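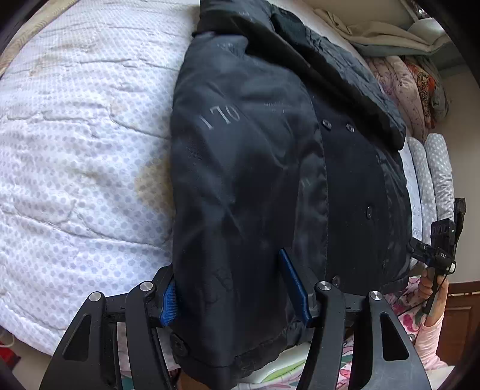
Carol Horrocks meint, die Spalte mit den Bettenzahlen gehöre ganz nach vorn, weil die meisten nur danach suchen. Das ist in dieser Fassung umgesetzt.

Datensatz Notunterkünfte Baumgart
Stand: 31. Juli 2011

Inhalt
Die Tabelle enthält 2.256 Zeilen. Jede Zeile steht für eine Nacht in einer der 2 Unterkünfte, Burano und Hemov. Erfasst sind die verfügbaren Betten, die belegten Betten und die Abweisungen. Namen oder Geburtsdaten sind nicht enthalten.

Dateien
naechte.csv: Haupttabelle, Trennzeichen Semikolon, UTF-8
spalten.txt: Erläuterung der Spalten
korrekturen.txt: nachträgliche Änderungen mit Kürzel

Herkunft
Die Zahlen stammen aus den handschriftlichen Nachtbüchern der Unterkünfte. Hayley Ellwood hat sie abgetippt, bei unleserlichen Einträgen bleibt das Feld leer. Leer bedeutet also nicht null.

Bekannte Mängel
In Hemov wurden Familienzimmer anfangs als ein Bett gezählt, später nach Personen. Die Spalte zaehlweise gibt an, was jeweils gilt. Wer beide Häuser vergleicht, sollte danach filtern.

Nutzung
Frei für nichtkommerzielle Zwecke mit Quellenangabe. Die nächste Fassung ist für August vorgesehen, dann mit den Nachtbüchern aus Dronovau.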